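## Buy the fingers last

My colleagues at Flustosley want to spend the December budget on one expensive arm. I would prefer that we first buy 12 spare sets of finger pads and two more hand-held grippers from Jara, and keep the arm for next year.

A catalogue shows payload and speed. Kitchen-table work asks other things - can the jaws take a paper cup by its rim, or hold a small carton upright?

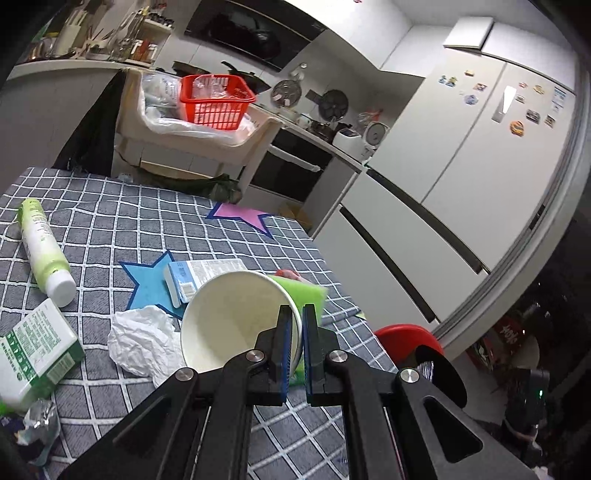
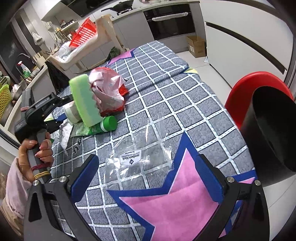
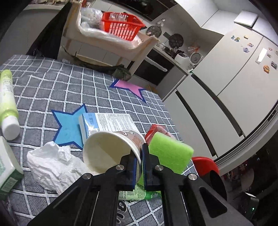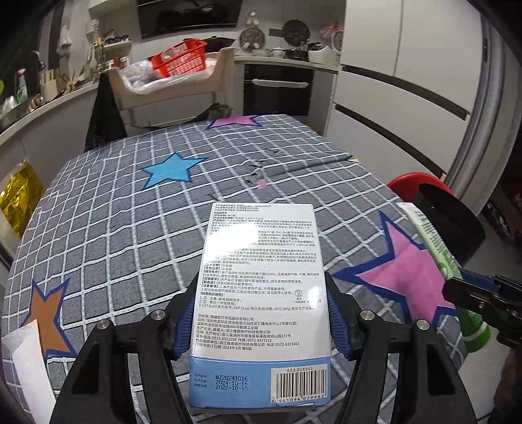

## What I would put in the budget

Ignacio Daza proposed 200 dollars for household objects, and I think this is too little. Cups crush, sponges tear, and cartons lose their shape. I would double it and take the difference from the travel line.

I would also pay for storage with labels. We lost two afternoons in winter looking for pads which were already paid for, and I do not want to write that in a report again.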